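Dakholm Extends Small-Parts Recycling Scheme to Household Wire and Cable Offcuts

Friday, April 12, 2024

The town of Dakholm will accept short lengths of wire and cable at its two recycling sites starting in June, the public works department has confirmed. The change adds a new category to the small-parts scheme, which until now has covered batteries, light bulbs and plugs.

Under the new rules, residents may bring in pieces of insulated or bare wire up to 100 centimeters long. Longer pieces must be cut before they are handed over. Household extension cords and phone chargers are also accepted, provided that any plug or power block has been removed and placed in the existing plug container. Cable that has been burned to strip off the insulation will be refused at both sites.

The limit on length was set by the sorting contractor, Zellov, whose shredding line is fed by a narrow chute. Long pieces wrap around the feed shaft and the line has to be stopped while they are cut free. According to the department, the line was stopped 76 times for this reason last year, mostly by cable that had been put in with mixed scrap metal.

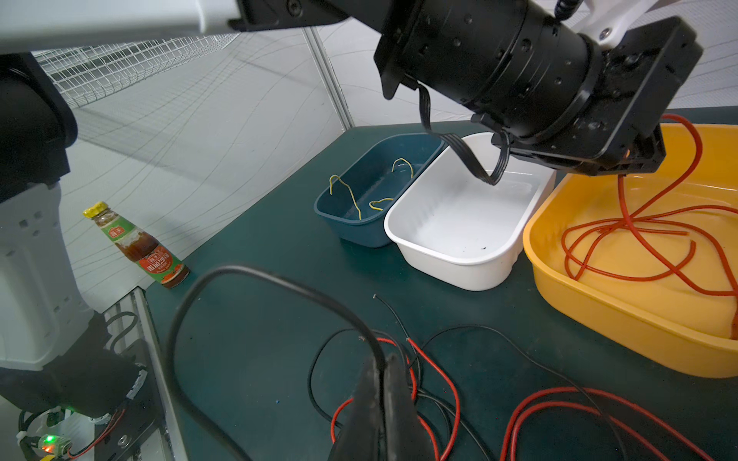

Material will be separated by type at the point of drop-off. Copper wire with plastic insulation goes in one stream, aluminum in a second, and steel garden and craft wire in a third. Coated garden wire is treated as steel even if the coating is thick. Residents who are unsure may leave the item with site staff, who will test it with a magnet and, if needed, a file.

The separation matters mainly for price. Mixed wire is sold at the lowest grade present in the load, and a small amount of steel is enough to move a full container of copper down a grade. The department expects to collect almost 5 metric tons in the first year. Income from sales will go toward the running cost of the two sites – it will not reduce the annual waste charge.

Fiber optic cable is excluded. It contains little recoverable metal, and broken glass strands are a hazard during hand sorting. Coaxial cable is accepted in the copper stream, although its yield is lower than that of power cable. Wire from commercial electrical work remains outside the scheme and must go through a licensed dealer.

The containers will be placed at the Staken Road site, next to the battery cabinet, and at the smaller Manríquez Street site, where they will stand inside the covered area. Both sites will keep their present opening hours. A permit is not required, but residents may be asked to show proof of address, as is already the case for paint and solvents.

A printed sorting guide listing 123 common household items is being prepared and will be available at both sites before the scheme opens. The current guide remains valid until then, and wire left at either site before June will be treated as mixed scrap.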